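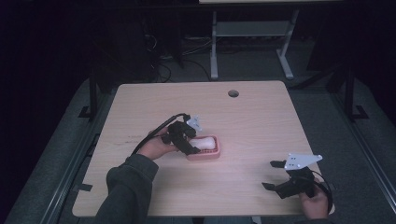
Pleltgate opens its gripper budget planner to outside labs

PLELTGATE, May. I'm Nosipho Lekota, and I look after equipment planning at Iranden. This spring I finally got to turn my messy purchasing spreadsheet into something other people can use (and yes, I'm thrilled!). We're calling it Mular, and it's free to any lab or small shop that's pricing hand-held grippers for teaching robots everyday household tasks.

My first budget was a mess. I priced the grippers down to the last screw and forgot cables, spare fingers and tables. Mular starts with those. It has 17 cost lines, and you can switch off the ones you don't need. There's a page for finger wear too, and I'd fill that one in early, as fingers get scuffed and rough at the edges and you'll want replacements on the shelf before you start a long run of sessions.

We tried the planner with our friends at Evangelista, who were setting up 7 stations and had roughly 80 hours of recording to plan for. They came back with a long list of fixes, most of which are in this version. The one I like best lets you split a purchase over two budget years, and I wish I'd had it last fall!

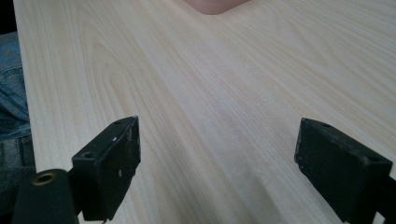
How to get it

Write to the Iranden planning desk at Pleltgate, extension 848, and ask for Mular. Tell us how many stations you have in mind and whether you're buying or leasing. I answer most requests myself, usually before noon.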